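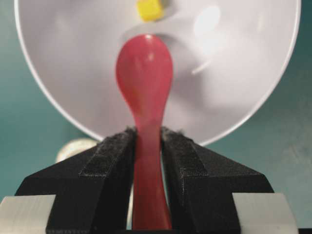

Glare is the first thing to sort out when a kitchen arm keeps losing track of small items. Turn the exposure down before you touch the detection threshold. A white plate under a ceiling light gives a bright oval patch, and a glossy red spoon shape adds a highlight of its own near the top. Mask both, then check that a small yellow cube on the same plate is still found.

Set the grip by closing in steps of 104 encoder counts and stopping when the motor current rises. Save that value under the name of the utensil – Hanyu Wan keeps hers in one plain text file.

Plan the lift straight up for the first stretch, then let the planner choose. Ekero users should set the planning timeout to 2000 ms. The default of 597 is too short near a plate rim.

Wipe the lens with a dry cloth before calibrating.

Log every failed grasp with its camera image. Benedikt Hauser's sorting script for the logs is on the Wiststead downloads page, file 2754.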